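Pritville Household Water Use Survey – Data Card
Version 2, released Jan 29, 2025
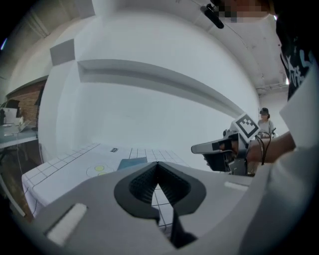 The Pritville Household Water Use Survey records daily water consumption in 174 homes served by the Solwood and Thiele supply zones. It is maintained by the Zamudden Center for Local Resource Studies and is intended for use in planning, teaching and academic research.

Contents

households.csv – one row per home, with supply zone, number of residents, type of dwelling and presence of a garden
readings.csv – one row per home per day, with the meter reading in gallons
diary.csv – self-reported use by activity, where the household agreed to keep a diary
codes.txt – meaning of all coded values

Files are comma-separated and encoded in UTF-8. The household_id field links all three tables.

Collection

Invitations were sent to 200 addresses drawn at random from the billing register. Households that accepted were fitted with a meter reader that stores one value each day at midnight. Readings were collected over 17 weeks, ending in August. Diaries were kept on paper and entered by two clerks working separately; differences between the two entries were settled by reference to the original page.

Processing

Negative daily values, caused by meter replacement, have been set to missing. Gaps of one or two days were left as they are. Version 1 filled these gaps with the average of the days on either side, and users who wish to reproduce earlier results should request that version in writing. Street addresses have been removed, and homes with more than 10 residents are grouped under a single code.

Known limitations

Apartments with shared meters could not be included. The Thiele zone is therefore under-represented, as much of its housing is of that kind. Diary entries for outdoor use are less complete than those for kitchen and laundry use. The survey covers a single warm season and should not be used to estimate annual totals.

Terms of use

The data may be copied and shared for non-commercial purposes, provided that the source is named. Users may not attempt to identify any household. Commercial users must obtain written permission from the Center before downloading the files.

Citation

Zamudden Center for Local Resource Studies. Pritville Household Water Use Survey, version 2.

Corrections

Errors should be reported to the data office, with the file name and household_id of each affected row. Accepted corrections are listed in changes.txt and applied at the next release.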